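Toy library to stay open through the summer

The Rolach toy library will stay open through the summer after its lease on the former shoe store on Bastos Street was extended until next March. The library had been due to close its doors at the end of June, when the building was expected to go up for sale.

Members can keep borrowing toys, puzzles and board games on the usual terms, and new families can sign up at the front desk.

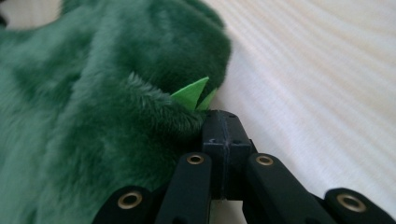
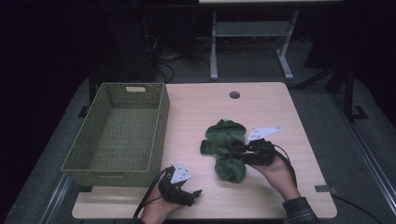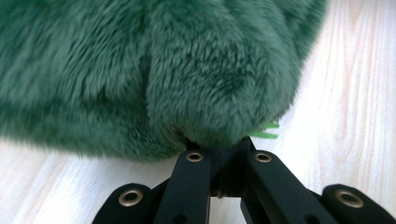
Green all over: plush faux fur in the first and third pictures, a woven basket and a crumpled cloth in the second.

The building's owner, Vaveck Properties, confirmed the extension in a letter to members. The company said it still plans to sell, but that work on the roof has to be finished first and the ground floor can be used in the meantime. The rent stays the same.

Danica Jurčo, who runs the library, said the news came late but was welcome. She had already started looking for a place to store the larger items, including the play kitchens and the train tables.

"We had two garages lined up and a lot of boxes," she said. "Most of those boxes have been unpacked again. A few of the puzzles are still taped up, so if you're looking for one, ask us."

The library opened with a few shelves of donated toys and now has 93 member families. A family pays 30 dollars a year and can take home up to four items at a time for three weeks. Late returns cost a dollar a week, and that will not change.

Opening hours will be a little shorter in July and August. The library will close at 4 p.m. instead of 6 p.m. and will open in the mornings as before. The return bin by the side door can be used at any time, but battery toys and anything with small parts should be handed in at the desk so that the pieces can be checked.

Demand is highest for outdoor toys at this time of year. Jurčo said the balance bikes are all out on loan and the waiting list for them is now closed until September. There are still water tables, stilts and croquet sets to borrow, and the big parachute can be reserved for birthday parties with a deposit of 20 dollars.

The library is also taking donations again, after a break this spring when there was no room for them. It is looking for wooden blocks, floor puzzles and games for children over eight. Soft toys are accepted only if they can be machine washed - the tag should still be on - and no more car seats or cribs can be taken.

Roughly 70 people came to the library's last repair evening, where broken toys were glued, sewn or given new wheels. Another is planned for the fall, in the hall behind the Clurkex hardware store, which has more tables and better parking. Anyone who can solder or use a sewing machine is asked to leave a name at the desk.

What happens after next March has not been settled. The town has offered the library a room in the old fire station, but it is up a flight of stairs and has no elevator. Jurčo said she would like to find something at street level and that two other addresses are being looked at.

Members will be told about any move by mail. The library's phone number stays the same.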